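Joly Home Surfaces Forum > Tables and Counters > Finishes

Thread: Cup rings on a pale wood tabletop, wax or recoat?

kettlegrain
Posted May 9, 2022
Table is a light wood top bought unfinished from Nostport in April. I put on one coat of Nitari hardwax oil and buffed it by hand. It seats 6 and gets used for drinks more than for meals. After three weeks I had two faint rings near one end, both gone now after a light rub with a white pad and a little oil. I would like to stop them from coming back without building up a film.
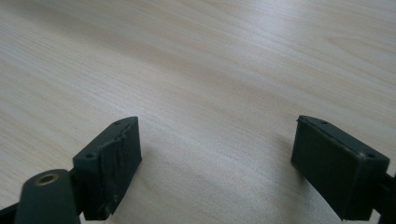

Second coat or paste wax is the question I keep going back and forth on. I sanded to 180 before oiling, possibly too coarse. The grain is fine and straight over most of the top, with a bit of faint waviness in one area, and I don't want anything that hides it. Gloss is not wanted either. Budget is one more can of something.

planeiron_60
Second coat. One coat of hardwax oil on a new top is a primer in practice. The first coat goes into the wood and leaves little at the surface. Scuff with a gray pad, wipe down, apply thin, take off all the excess after fifteen minutes. Leave it alone for a week before any cups go back on.

dovetail_left
Disagree on the order. If the rings came out with a pad and a little oil, they were in the surface layer and the oil is doing its job. Paste wax goes on in ten minutes and can be renewed any time. A second coat on a top that has been in use for three weeks means cleaning off hand grease first, and most people skip that and get blotches.

planeiron_60
Wax over hardwax oil softens under a hot mug. You will trade white rings for dull rings. And once wax is on there, a later oil coat won't bond until you strip it with mineral spirits.

kettlegrain
The mineral spirits point matters to me. I would like to keep the option of recoating.

sultberg_shop
What are you putting on it? Hot mugs and cold cups do different things. Heat drives moisture into the finish. A cold cup collects water on the outside and leaves it standing at the foot. The fix for the second one is a coaster.

kettlegrain
Cold drinks nearly every time. One of the usual cups:

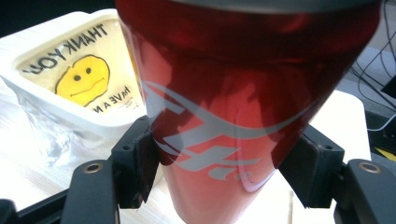 sultberg_shop
Senior member, 183 posts
Cold drinks, then look at the foot before you buy another can. A slick, glossy outside like the one on that red cup doesn't soak up any water, so whatever condenses runs down the taper and collects at the bottom. Turn it over. If there is a raised ring underneath, that ring is your mark. Measure it against the old marks if you can still find them in raking light.

dovetail_left
Agree on that part. I ran a small test on oiled scrap with ice water in four cups, one hour each. The cups with a flat base left less of a mark than the ones with a raised ring.

planeiron_60
One hour is short. Leave them overnight and the base shape stops mattering. Also, what scrap? Maple and ash behave differently under the same oil.

dovetail_left
Birch. Overnight is not a normal use case for a cup.

planeiron_60
It is in my house.

kettlegrain
Checked the foot. Raised ring. The old marks are too faint to measure with any confidence. Plan is to wash the top with a mild soap solution, let it dry two days, scuff with gray, and put on one thin coat of the same Nitari. Coasters after that. Is there any reason to go up to 1,000 grit before the coat?

sultberg_shop
No. Past 220 you start closing the surface and the oil sits on top. Gray pad is enough.

planeiron_60
Same answer. Do the underside too if you haven't already.

kettlegrain
Underside was done in April with the first coat. Will post again when the new one has cured.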